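Vonholm Canvas Training Dummy, Two-Pound Size
Reviewed April 2024

I bought two of these in September to replace a set of plastic bumpers that had gone hard and split at the seams. They have been used for basic retrieving work with a four-year-old springer and a young Lab, mostly on the rough grass at Mekcombe and in the shallow end of the pond there.

The canvas is heavy and the stitching is doubled at both ends. Weight is spread evenly, so it flies straight and a dog that picks it up by one end soon learns to shift its grip. The throwing cord is the weak point. It is thin, it cuts into a cold hand, and the knot on one of mine worked loose after a month. I replaced both cords with thicker rope.

It floats well for the first few throws. After that it takes on water and sits low, and the Lab lost sight of it twice in a light chop. Drying takes two days indoors. The green is also hard to find in long grass, so buy the orange if you train alone. 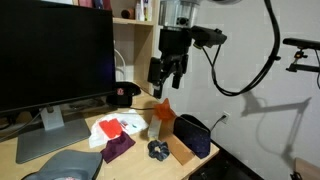

Compared with the Plurum

The Plurum dummy is softer and better for a puppy, but the cover tears sooner. My last one made it through a single season. For a grown dog I would take the Vonholm.

Rating: four out of five. I took a point off for the cord.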